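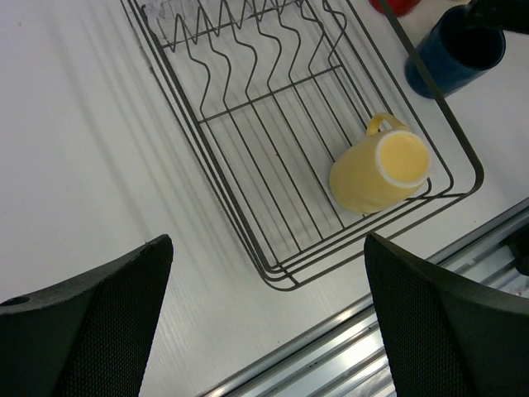 Rulton Countertop Dish Rack: Review for Shared Kitchens

The Household Equipment Office at Van Dusen Residential College reviews small kitchen goods before they are bought in quantity for the student residences. The present review concerns the Rulton dish rack, in the standard size, which was placed in 12 shared kitchens at the start of the fall term and left in daily use until the end of November. The Vukance folding rack, the model it is meant to replace, was kept in the remaining kitchens for comparison.

Residents were given no special instructions. They were asked to use the rack as they would at home and to note any complaint on the sheet beside the sink. The sheets were collected every Thursday. In all, the office received 2,046 entries, many of them a single word, and a fair number concerned with matters outside the scope of this review, such as the supply of sponges.

Capacity

The maker describes the rack as suitable for a household of four. The office considers this accurate for dinner plates and optimistic for anything else. Plates of ordinary depth stand well and do not lean on one another. Pasta bowls do not fit between the dividers and must be laid flat, where they take up the space intended for cups. Kitchens that cook mostly in bowls reported the rack full after a single meal.

Cups and glasses may be set along either end. Light plastic cups tend to tip when a heavy pan is lifted out beside them, and residents soon learned to take the cups out first. Cutlery is the weakest point. The rack is sold without a holder, and the one offered separately by Rulton was not tested.

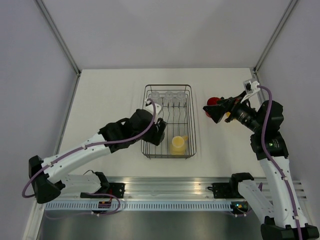
Emmett Zamora wrote in to disagree with an early draft of this section: "I have used the rack every day since September and I never ran out of room. Put the big items in last and wipe the pans by hand. The real trouble is the puddle. By evening there is water all over the counter, and it gets under the toaster." The office accepts the second point without reservation, and the rating for drainage was lowered by one mark after his comment was received.

Drainage

The standard rack comes with no tray. Water falls directly to the counter, and the low base leaves little room for a cloth to be passed beneath it. Kitchens with a sloped draining board had no difficulty. Kitchens with a flat counter required a mat, and the office supplied the Rostevell absorbent mat in the medium size. The mat performed adequately but was slow to dry and had to be laundered weekly. Buyers should include the price of two mats when comparing costs.

Drying times were satisfactory. Plates washed at 7 p.m. were dry to the touch by the time the kitchens were closed for the night. Mugs turned upside down on the rack kept a ring of water at the foot, as they do on most racks of this type.

Cleaning and Wear

The rack should be washed in warm water with dish soap once a week. Hard water leaves a white film where the wires meet, and a soft brush and a little vinegar will remove it. Scouring pads should be avoided, as two racks were scratched in this way during the first month and showed small spots of rust before the trial ended. 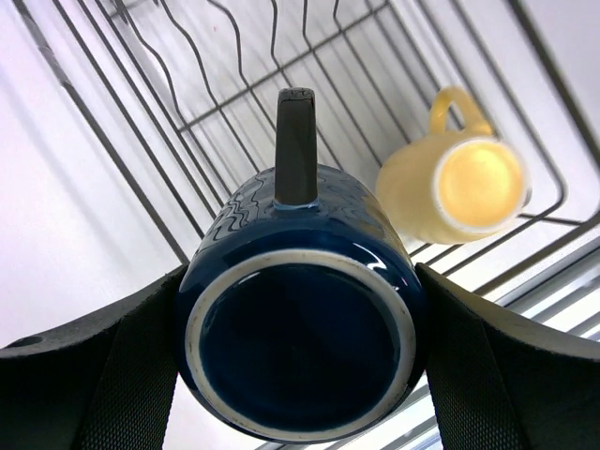
Stoneware and other heavy pieces did no harm to the rack itself. The concern raised most often by residents was chipping, chiefly at the rims of bowls placed in haste. The office recorded roughly 40 chipped items across the trial kitchens – a slightly lower figure than for the Vukance rack over the same period, though the difference is too small to support a firm conclusion.

Recommendation

The Rulton rack is approved for purchase for kitchens with a draining board. For kitchens with flat counters, approval is conditional on the supply of mats. The Vukance rack may stay in use where it is in good repair, and residents who prefer a rack that can be put away after meals should ask to keep it.

Ratings out of five: capacity, three; drainage, two; ease of cleaning, four; durability, three.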